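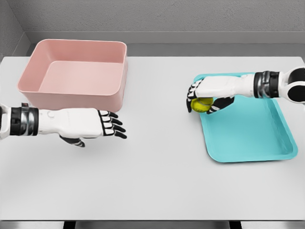

My mother-in-law's house in Wukelcombe has to be emptied by the end of September, and I have been put in charge of the kitchen. I didn't ask for the kitchen. I asked for the garage, where most things are either obviously a rake or obviously trash. Kitchens are full of objects that might be something. My system, borrowed from a library book with a very calm woman on the cover, is that everything you want to keep has to fit in a bin, and when the bin is full you stop. A deep, open-topped pink plastic bin like that one, empty, is the most hopeful thing I know. You look at it and think, well, I could be the kind of person who keeps only that much.

I could not, as of 4 in the afternoon on the first day, be that kind of person. I'd kept a gravy boat. I don't make gravy. I'd kept the lid to a Dranine casserole whose bottom half had gone to its reward sometime in the eighties, on the theory that the bottom half might turn up, possibly in the garage with the rakes.

My wife's cousin Florin came by to help, which meant he sat on the step stool and told me the history of things. Every potato masher had a past. The one with the bent handle had apparently been used to kill a wasp at a christening. Once you know that about a potato masher it is very hard to put it in the donation box, and I suspect he knew what he was doing. By supper I had two potato mashers in my bin and Florin had gone home with nothing but a clean conscience.

The book says to start with duplicates because duplicates are easy. The book has never met a woman who saved margarine tubs. There was a cupboard under the counter that held 30 of them, nested, with the lids in a separate bread bag, and I know it was 30 because she had written it on the bag. I admire that more than I can say. I don't have an inventory of anything I own, including the car keys.

Shona Rankin from next door took the tubs. She came over for a cup of sugar she didn't need, saw the cupboard, and went a little pink. We carried them across the yard in two trips and she gave me a zucchini the size of a dachshund, so in terms of total volume leaving the house I'd say I broke even.

The part I wasn't ready for was the recipe drawer. I'd pictured cards. It was mostly the backs of other things — gas bills, church bulletins, half of a warranty for a Zalline mixer — with instructions so short they amounted to a dare. "Nut cake. As for plain, but nuts." There was no plain. I went through that drawer three times looking for plain. My wife says plain was in her mother's head and everybody just knew it, and then she had to go stand on the porch for a while, and I washed a gravy boat that was already clean.

So the recipes are all coming home, every scrap, and they've got a bin to themselves. That puts me one over what I promised. The book would like me to photograph them and let the paper go. The book can mind its own business.

Tomorrow is the pantry. I've been told there are preserves in there with no labels, and Florin has offered to come back and identify them by taste. I've said yes, mainly because he's offered to go first.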